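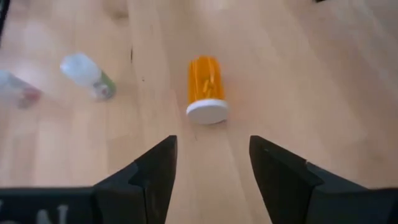 February
by pedura_home

Search posts Search Clear

ok medicine cabinet day. dumping everything on the table bc the shelf over the sink is a disaster

1/ orange rx bottles first. flat white caps, all look the same once the lable rubs off. reading every one before it goes back

2/ found one with a refill date from an apartment ago. still pills in it. nope. take-back bin at the pharmacy on Shirazi, they close at 7

3/ do NOT flush them. peel or marker out your name, then drop off

4/ vitamins get their own bin. bought 90 of the green ones, took maybe a week's worth, classic me

We use cookies to improve your experience. Accept Manage settings

5/ bathroom is too steamy for this stuff anyway. moving it all to the hall closet, top shelf, kid-proof latch

6/ bins are the Skullix ones, 3 to a pack. lids kinda stiff but they stack

7/ writing expiration month on every cap w a sharpie. shoulda done this years ago

8/ ok table needs wiping down then dinner. will post the closet tomorow if it still looks good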